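Categories: Meetings and Minutes > Site Visits and Demonstrations

19 Jan 2024
By the Ludix project office

Ludix working group: minutes of the review meeting on the tableware demonstration

Held in the upstairs meeting room at Muvmont, following the demonstration in the workshop the same morning.

Represented: Muvmont (host and chair), Unusmont (gripper and mounting parts), De Haan (contract catering, visiting party), Ludix project office (minutes).

Apologies: the De Haan purchasing section. Their questions had been sent in writing and were taken under item 6.

1. Minutes of the previous meeting

Accepted with one correction. Under "Power", the entry should read that the workshop circuit was tested with the arm and the dishwasher mock-up running together. The earlier text said separately.

2. Matters arising

2.1 Floor tape. The visitor line had been re-laid further back from the bench before the demonstration. Muvmont asked that it stay in place until the open day.

2.2 Labels. Unusmont had asked for every plate in the test set to carry a printed label with type and copy number. Done. The labels are on strips that come off with warm water, and the sets are therefore not to go through the wash between runs. De Haan noted that this limits what can be concluded about greasy or damp plates. Agreed and carried to item 5.

2.3 Report 1422, on finger pad wear, had been circulated late. Comments remain open until the next meeting.

3. Account of the demonstration

3.1 The visiting party was met at the side entrance and given the short safety talk. One visitor asked whether lanyards had to be removed. The answer was yes, and the printed sheet will be changed to say so.

3.2 The task shown was the transfer of plates between a wire rack and a tabletop. The operator selected the plate, the arm approached with the fingers open, closed on the lower part of the plate and lifted. Plates were handled one at a time throughout.

3.3 The first part was run at reduced speed with spoken commentary. The second part was run at the normal working speed without commentary, at the request of De Haan, who wished to hear how much noise the drive made in a room of that size. Opinion on the noise was divided. De Haan considered it acceptable for a back kitchen and too high for a servery open to diners. No sound level was measured.

3.4 The programme was stopped once by the operator when a visitor leaned over the line to look at the rack. It was restarted from the home position. Muvmont recorded the stop in the log as an operator stop, with no fault.

3.5 The set used for counting purposes contained 13 plates. All were moved. Two needed a second approach, in both cases after the fingers had touched the neighbouring plate on closing. Both second approaches succeeded.

3.6 Commentary on the wrist camera was longer than planned and the question period was shortened to make up the time. De Haan said that their staff would sooner have had the questions.

4. Grip and finger geometry

4.1 Unusmont reported that the present fingers are the stepped version, fitted for the first time with visitors in the room. The step is intended to give a stop for the rim and to keep the grip point constant when plates of different depth are taken in mixed order.

4.2 De Haan asked what happens with an oval dish. Unusmont replied that ovals have been tried only when presented along the short side. Along the long side the dish turns in the grip during the lift. This was not shown and should be stated plainly on the open day board.

4.3 Discussion of closing force. Muvmont holds that the force may be lowered for matt plates. Unusmont prefers a single setting for all glazes until the wear figures in report 1422 have been checked. The single setting stays for now.

4.4 Spacing in the rack. The clearance between neighbouring plates is the main limit on finger thickness. Unusmont will supply a thinner pair for comparison. Muvmont asked that the thinner pair be marked, as the two are easily confused once mounted.

5. Limits of the trial

5.1 It was agreed that the following be written into any account given to outside parties: plates were dry; the rack was fixed to its stand; lighting was that of the workshop on the day, with daylight through the roof; a trained operator was present throughout.

5.2 De Haan repeated that in their kitchens racks arrive by trolley and are seldom square to the bench. A tolerance for rack angle has not been set. Muvmont to propose one.

5.3 Bright daylight on glossy plates was raised. Muvmont stated that reflections on white glazed plates have caused missed rims on earlier occasions, mostly in the late morning. Blinds have been priced. De Haan asked that the blinds not be fitted before the open day, so that the behaviour can be seen as it is. Muvmont will consider this and reply in writing.

6. Written questions from De Haan purchasing

6.1 Can the arm be shared between two benches? In principle. It would need a second mounting plate and a new safety assessment for each position.

6.2 Is the label reading part of the system? No. The labels serve the people keeping the log. The arm does not depend on them.

6.3 What training does an operator need? Muvmont gives 3 half-day sessions. The last is an assessed session with the trainer standing off.

6.4 Who carries the cost of broken plates in a trial period? Not answered. Referred to the contract discussion, which is outside this group.

6.5 Can the fingers be cleaned in a commercial dishwasher? The fingers, yes, once removed. The gripper body must be wiped by hand. Unusmont to send the cleaning sheet.

7. Open day in September

7.1 The group discussed using the same demonstration, extended, for the open day. Muvmont proposed a continuous run with a pause between groups. Unusmont asked for a pause long enough to inspect the finger pads. Agreed.

7.2 Group size. The workshop takes 37 persons under the present fire assessment, staff included. Visitors will be admitted in smaller groups and will leave by the far door. The bookings page is to say that unbooked visitors may have to wait.

7.3 Seating. De Haan asked for chairs for visitors who cannot stand for the full talk. Muvmont will keep a row of chairs free on that side of the workshop.

7.4 Cables. The run beneath the bench is to be tidied and covered where visitors could reach it. This was also noted in the previous year's walk-round and has been left open since. Muvmont accepted the action.

7.5 Printed matter. The existing leaflet uses the word "autonomous" in its second paragraph. De Haan objected, as an operator selects each plate. The word will be taken out. The Ludix office will send a revised text to all parties and will assume agreement if no comment is received within a fortnight.

7.6 Catering for the open day was offered by De Haan and accepted. Food and drink are to stay out of the workshop.

8. Actions

Muvmont: rack angle tolerance; reply on blinds; cable covers; amended safety sheet.
Unusmont: thinner fingers, marked; cleaning sheet; draft wording on oval dishes.
De Haan: list of plate types in current use, with diameters and depths; one sample rack of the trolley type.
Ludix office: revised leaflet; bookings page; collation of comments on report 1422.

9. Any other business

9.1 De Haan asked whether plates of different colours could be used at the open day as well, as visitors had found it easier to follow which plate was being taken. Agreed. The coloured plates and the white ones will be used together.

9.2 Unusmont asked that the grip point on the green plate be kept as the reference for setting up the thinner fingers, with the plate on edge and its lower part between the fingers. Muvmont will note this in the set-up sheet.
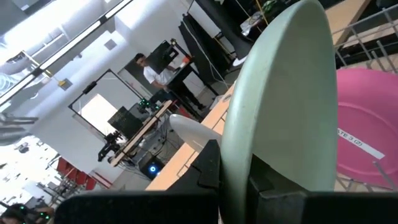 10. Next meeting

At Muvmont, on a date to be set by the Ludix office once the thinner fingers have been delivered. De Haan asked for a morning. The meeting closed after the action list had been read back.

Corrections to these minutes: contact the Ludix project office | © Ludix working group | Back to top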